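Okay, a few people asked what we do all day now that the project has moved out of the lab and into people's bedrooms, so I'm going to try to answer properly. Get a cup of something, I ramble.

We're gathering examples of folding clothes. A person holds a gripper by its handle, squeezes the trigger, and does the chore with it the way they would with their own fingers, more or less. Every go at it gets recorded, and later a model gets to learn from the whole heap of them.

The project is called Fjeld, and before you ask, there is no mountain in it. Lovisa Holmgren named it before I joined and I've never gotten the full story out of her.
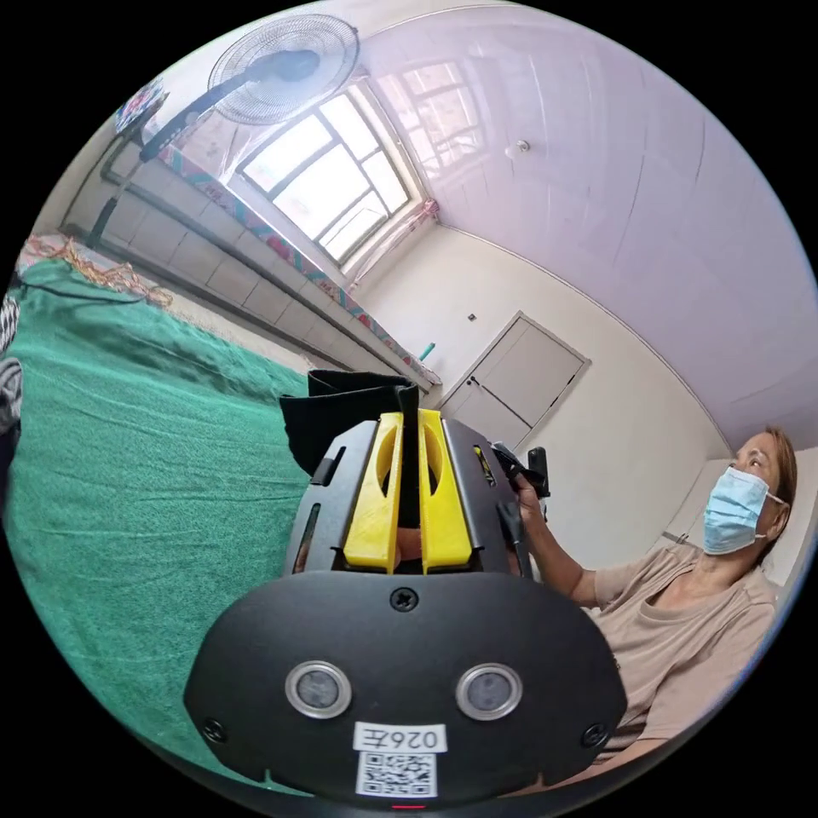 Dark cloth pinched between the fingers, trigger hand on the right. Fjeld, Sunday session.

The first thing I'd tell anyone starting out is that dark clothes are their own subject! A black shirt on a bright bedspread is lovely. A black shirt on top of another black shirt is a puddle. I can't always find the hem when I review those, and I know what a hem looks like, so I feel for the poor model.

We keep them in anyway. Lovisa's rule is that if it's in a normal laundry pile, it belongs in the set, and she's right, even if I grumble about it every time I open the folder.

Second thing — daylight. I used to want every room lit the same, and I wrote a very earnest page about it back in November (please don't go looking for it). Now I'm glad when there's a big window and the light does whatever it likes. Homes have windows. The folding has to work at four in the afternoon too.

Somebody at Proltport asked me how long one example should be. Ours are capped at 45 seconds, which sounds short until you've tried to fold a sleeve with two fingers on each side. Most garments fit. Bedsheets don't, and I've given up on them for this round.

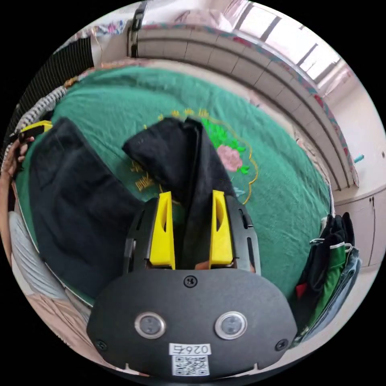 And please, please keep the fumbles. I can't say this warmly enough. If you drop a corner and pick it up again, that pickup is worth having, maybe more than the tidy fold you were hoping for. New people always want to stop and start over because they're embarrassed, and I spend half my first morning with them saying no, no, carry on, that was great!

We work 6 garments to a set and then take a proper break, with the gripper put down. It gets heavy in the wrist before you notice, and tired folding has a look to it. I can spot it when I'm labeling, everything goes a bit diagonal.

Labeling, by the way, is where my evenings go. Start of grasp, end of grasp, what the garment is. I had 8 garment names when we began and I'm still arguing with myself over whether a tunic is a shirt or a dress. (Today it's a shirt. Ask me again next week.)

Anyway, the next round is more beds, more odd piles, and I'd love some towels. If you've done this with towels and have opinions about how to mark a half fold, my replies are open and I read all of them, usually with toast.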